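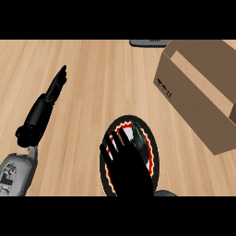

August, notebook 3, sim bench. Started 10:40.

Reran the plate-to-box evaluation because I don't believe the number in Lachlan's summary. He has 53 successes out of 53 on the held-out layouts. A policy trained on 2000 simulated demos shouldn't be perfect at anything with fingers in it, and when I see a clean sweep I go looking at the scorer first.

Setup as he left it: two arms, multi-fingered hands, oval plate near the robot, open carton far right, wood-texture table. Whitelaw checkpoint, the one Asnakech tagged before she went on leave. No changes to the physics settings. I did turn on full contact logging, which he had off to save disk.

First thing I checked was what counts as a success. The script calls it when the object's center is inside the carton's bounding box for 43 consecutive steps. It never asks if the hand has let go. So a hand parked over the carton with the object still stuck to the fingers passes. I added a release condition (no hand contact, object speed near zero) and left his version running next to mine so both scores come from the same rollouts.

With my condition: 43 of 53. Still decent! But it isn't the figure on the slide, and the slide went to Bomstead already. Told Lachlan. He says the release failures are "cosmetic" and would clear up with a longer horizon. Maybe. I'd like to see the longer horizon before we use that word.

Second thing, the left arm. The write-up says the policy is bimanual. In the rollouts I stepped through, the left hand holds a closed, pointing pose out over bare table while the right hand goes to the plate. I never caught it touching anything. Fine if that's what the demos taught it, but then "bimanual coordination" is a big claim for an arm that hovers. Test: freeze the left arm's joints at their starting values and rerun the same layouts. If the score holds, the claim goes.

Third, the grasp. Green glossy object on the plate, fingers come down over and beside it. From the overhead view I can't tell contact from near-contact, and the render has hardly any shadow to help. Don't judge grasps from video. The contact log for seed 3031 shows the object moving before any fingertip force is registered, which is either a logging offset or the collision shape being fatter than the mesh. Clémence thinks offset. I lean toward the collision shape. We can settle it by drawing the hulls over the render.

Also not convinced by "held-out." Plate position changes between layouts, the carton barely does. Rawiri wrote the sampler and confirms the carton range was narrowed at some point while he was chasing a reach problem, then never widened again. So we're mostly testing plate placement.

Nothing here says anything about the real hands. Dotora asked about transfer again and my answer is still no comment.

To do:
Frozen left arm run, same seeds.
Hull overlay on 3031.
Widen carton range, regenerate layouts, keep the old ones for comparison.
Ask Lachlan to pull the slide or put both scores on it.

16:15. Frozen-arm run queued behind Alby's job. Log goes in the Whitelaw folder, release-check branch.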